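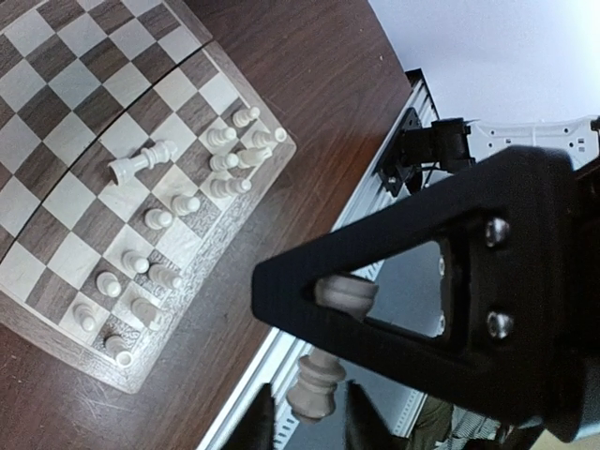 The adjournment envelope was Grerik's property until 9:00 the next morning, and Wian Mthembu had signed across the flap to say so. Inside was one move, written in pencil. He had written it after 12 minutes of thought and had regretted it before the glue dried.

The regulations ran to 134 clauses. Clause 7 covered sealed moves. An ambiguous move lost the game. An illegal move lost the game. A legal but stupid move was to be played on the board by the arbiter, and the clocks started.

He set the position up in his room at the Marwood and worked through it until after two. His rook could go to the d-file, which held, or to the e-file, which lost a pawn and then the ending. He believed he had written the d-file. He could also picture his hand making the e.

Solange Caron was at breakfast, reading a Desmet catalog of pump fittings. She sold them when she was not playing.

"You sealed Re1," she said.

"I can't discuss it."

"You looked at the e-file when you wrote. I looked at it all night. It wins for me in around 700 ways."

He ate his egg. If she had spent the night on the e-file, she had not spent it on the d-file, where there was a small trap on the fourth move -- a knight check, easily missed.

At 9:00 the arbiter slit the envelope, unfolded the sheet and held it up to the window for some time.

"Is this a d?" he asked.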